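Tue 7 June
By Gunnel Fjeld
4 minute read

So I've gone and learned to sleep again, at the age of forty-something, and I'm so pleased about it that you're all going to have to hear the lot.

Quick recap for anyone new. Back in February I was waking at three every single night and lying there until the birds started. I'd tried the teas, I'd tried the whale noises, I'd tried counting backwards from 80 in Norwegian (my dad's idea, and it only made me hungry for waffles). Then my sister lent me a battered paperback on sleep she'd picked up in the charity shop in Camlow, and one chapter in it got me going. The gist is that you should spend less time in bed. Less! I was going up at nine with a book and a hopeful heart, and lying there for ten hours to get five hours' kip.

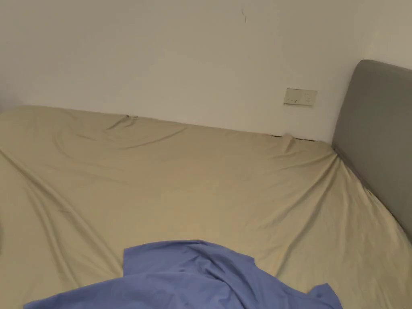
The plan is dead simple and a bit brutal. You pick a getting-up time and you stick to it, weekends included. Mine is half past six. Then you stay up until you're properly tired, which for me meant midnight, and no napping on the sofa during the day, however warm the dog is. The first week was awful. I put the milk in the cupboard and the cereal in the fridge, and I cried at an advert for gravy.

But on the eighth night I slept straight through! I woke up to the alarm and didn't know what the noise was.

After that I got properly keen. I started walking before breakfast, down past the allotments and along the river as far as the Jarnow bridge, 40 minutes there and back if I don't stop to talk to anyone. Morning light is a big part of it, according to the paperback, even on a grey day. I thought that sounded like nonsense and now I'm the person telling people at bus stops about it. I've seen a kingfisher twice. I've seen the same heron so often that we nod.
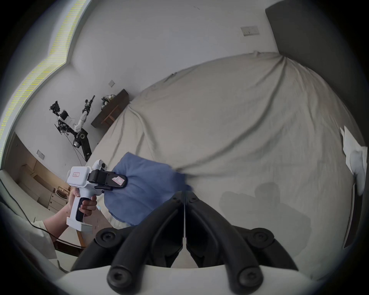

Then there's the evening side, and this is where I've had the most fun. No screens after ten, so I've had to find things to do with my hands. I've darned every sock in the house. I've taken up patience, with real cards, and I'd forgotten how lovely it is to shuffle a pack. I've also been listening to the radio in the dark kitchen with a cup of hot milk and nutmeg, like somebody's great-aunt, and I recommend it to everybody. There was a programme last week about lighthouse keepers' gardens that I'd have listened to for another hour.

Coffee was harder. I used to have my last one at five. I moved it to two, then to noon, and now I have 2 cups before eleven and that's me done. They taste so much better when you know there isn't another one coming!
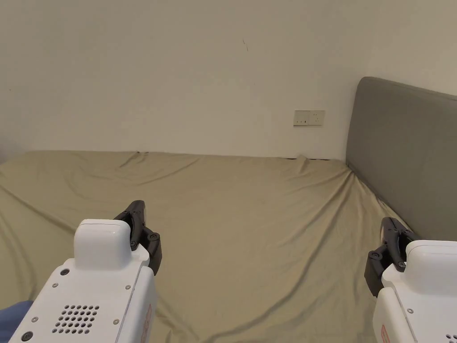

Page 2 of 2

A few of you asked what I do if I still wake in the night. I get up. I go down to the Kosetti chair (the ugly orange one from my aunt's flat, long-time readers will remember the saga of getting it up the steps) and I read something dull under the small lamp until my eyes go. I've been working through an old manual for a Fankhauser sewing machine I don't even own any more. I've never got past bobbin tension. Then back upstairs, and off I go.

I should say it hasn't been perfect. My cousin's wedding knocked me sideways, and I had four rotten nights after it. I just went back to half past six and midnight and it sorted itself out by the weekend. I've now moved bedtime to nearly eleven, a bit earlier every fortnight, and it's holding.
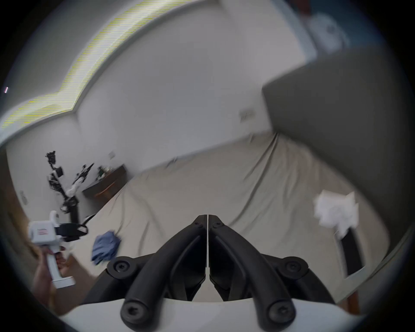 The bed, plus hand-held grippers.

Next on my list is blackout curtains, because those birds are getting going at four now and they have no manners at all. If anybody has lined their own, please tell me how you did the hems!

3 comments

Marsh Hen
The gravy advert got me too and I sleep fine. Trying the early walk from tomorrow.

Tove
For the curtains, buy the lining a bit long and hang it for a week before you hem. Mine dropped.

PJ
More about the heron please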